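4 May 2020, Sternano cell, sandwich task

Protective stop on the left arm again, the one on the toaster side. We made 15 runs today and it stopped in 12 of them. Always at the same moment: the gripper closes on the bread, starts to lift, and the force limit trips. I had the limit at 80 percent in the morning and 86 after lunch. No difference that I can see, so I put it back to 80. I don't want to go higher only to hide the fault.

The right arm finished its part every time – lettuce on the bread, then back to the bottle.

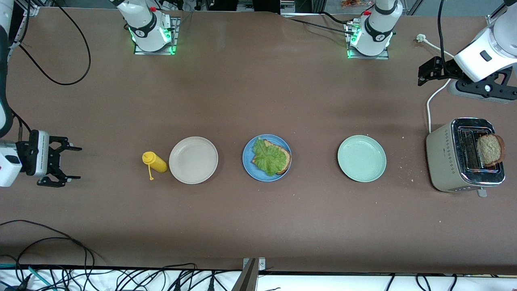
Todorova thinks the force limit is innocent and the lift path is tilted, so the slice rubs on the slot wall from the first centimeter. According to Todorova the same thing happened in the Urham cell after the mounting plate was retightened, and only a new base calibration helped.

This is possible. Our left plate was retightened last week and I did not calibrate after it. My mistake, I write it here so it is not forgotten.

To do: calibrate left base, repeat with toaster unplugged, log the wrist force for each lift. Ask Stastel if the log can keep the last seconds before a stop – now it is overwritten at restart.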